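How to clean white canvas shoes at home and keep them white

I live in Trimesberg, where the streets are full of mud from November until spring, and I still wear white canvas shoes almost every day. My neighbor Hülya Özkan taught me most of this method. I changed a few things after I ruined one pair with bleach.

What you need

A soft toothbrush, a small bowl, baking soda, white vinegar, mild liquid soap, white paper towels and an old cotton cloth. Do not use chlorine bleach. It can turn the canvas yellow, and it weakens the glue at the sole.

Step 1. Remove the dry dirt

Let the mud dry completely. Then hit the soles together outside and brush the canvas with the dry toothbrush. Take out the laces and, if possible, the insoles.

Step 2. Wash the laces

Put the laces in warm water with a little soap for 19 minutes or so, while you work on the rest. If they are still gray after this, buy new ones. I paid less for new laces than for a coffee.

Step 3. Make the paste

Mix one spoon of baking soda, one spoon of vinegar and half a spoon of warm water. It will foam for a moment. Wait until it is quiet and stir again. The paste should stay on the brush and not run down.

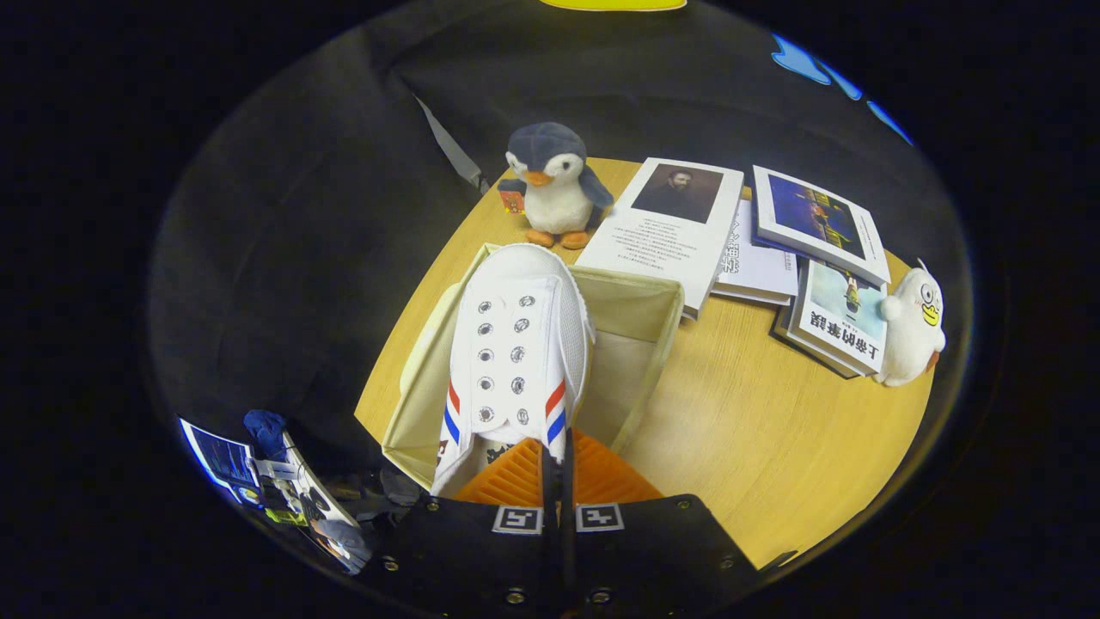

Step 4. Brush the canvas

Work in small circles, one part of the shoe at a time. Do not press hard near the seams. The rubber can take more pressure, and for black lines on it I use the cotton cloth with a drop of soap. If your shoes have colored parts, try the paste on a hidden place first – red especially can run into the white.

Step 5. Rinse well

This is the step where I made most of my mistakes. When soap or paste stays in the fabric, it leaves yellow spots after drying. Wipe with a wet cloth, wash the cloth, and wipe again until the water in the bowl stays clear.

Step 6. Dry slowly

Fill the shoes with paper towels and cover the outside with one more layer. Change the paper after two hours. Keep the shoes away from the heater and from strong sun. In my kitchen they need one night, in winter sometimes two.

Storing them

Put the shoes away only when they are dry also inside the toe. A fabric box is better than a closed plastic one, as some air can pass. Do not use newspaper for filling – the ink can come off on the canvas.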